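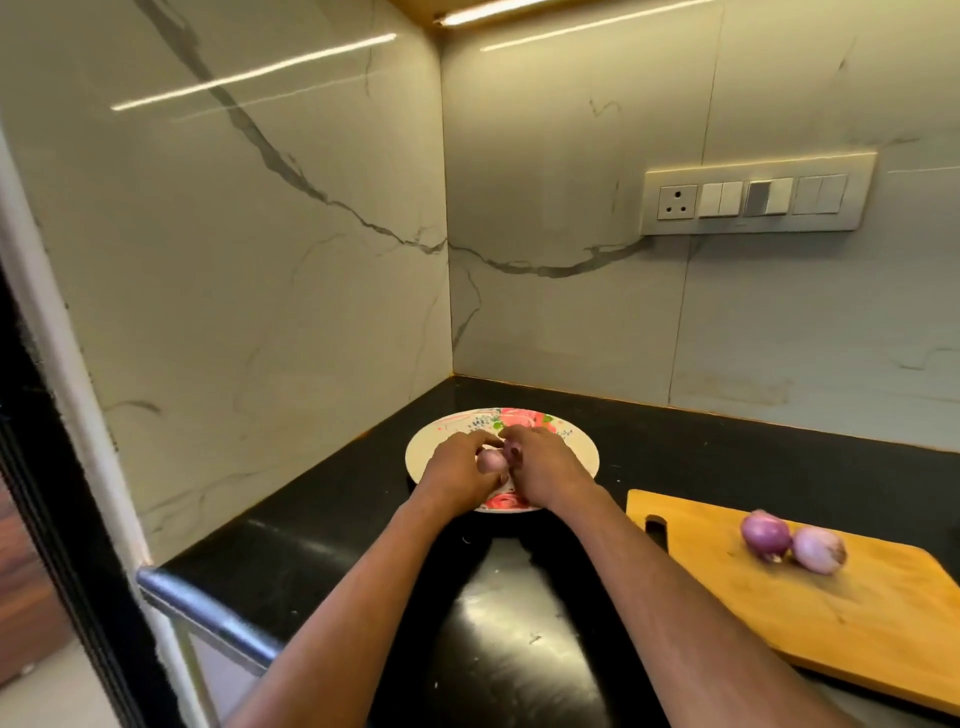 Wetis Cargo Liner

The Wetis is a molded trunk mat for the Gullow wagon, with a raised lip on all four sides to keep spills off the carpet. It fits cars with the rear seats up. For the split-fold version, order the Rees liner instead.

Part number: 651
Price: $71
Warranty: 2 years

The liner lies flat on the factory carpet and needs no clips or drilling. Lift it out and rinse it with a garden hose – mild soap is fine, but skip tire shine and other silicone sprays, as they leave the surface slick.

Pick up at the Plaltley parts counter or have it shipped. Orders leave our warehouse within 4 working days.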